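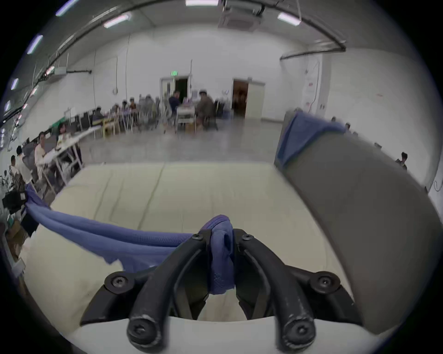
Speaker notes — fabric care in guest houses, Drommont session

Slide 1. Linen life
Start with the wash log. Idero ran 300 cycles on one set of sheets — same detergent, same load size. Hold the seam results for slide 3.

Slide 2. Folding and crease wear
Fibers break first along repeated folds. Move the fold line each time the cloth is stored.

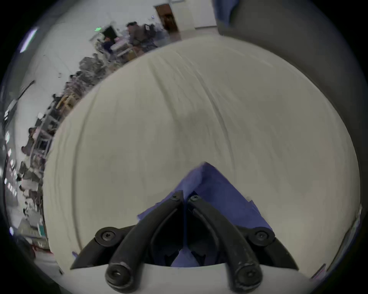
Blue-purple sheet with a center crease

Pause for questions. Tshepo Hendricks has the tensile data.

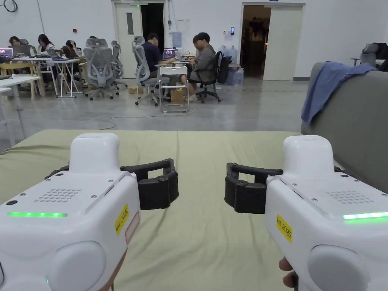

Slide 3. Seams
Hem thread failed before the cloth at cycle 78. Give stitch density, then hand over to Lwazi Chauke.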